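Skasley Two-Hand Pillow Routine

Our add-on for sofa tidying, and my favorite thing we've put out — it plans both hands together, so one hand isn't left waiting on the other.
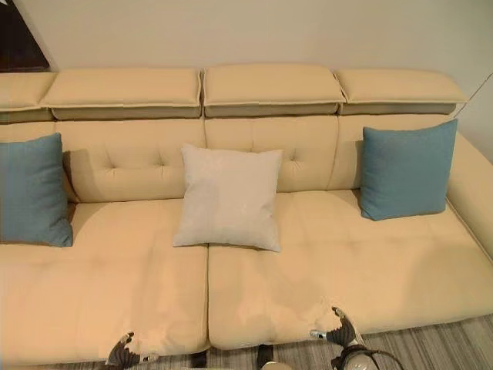 By Jurgita Kivi | Mar 17, 2020

I ran 40 trials per method for this one! The old planner (one arm leads, the other follows) dropped the pillow 17 times. The new one dropped it 2 times, with the same hands and the same grip force. Tufted leather is still tricky, and I'd love to hear from anyone testing on velvet.

You get the planner, the trial logs and Edgars Avotiņš's setup notes (read those first, they're good).
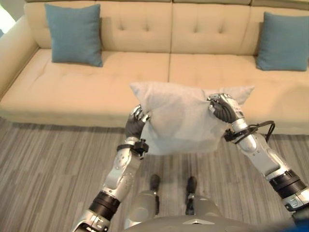
Light gray pillow, one hand on each side, in front of the seat.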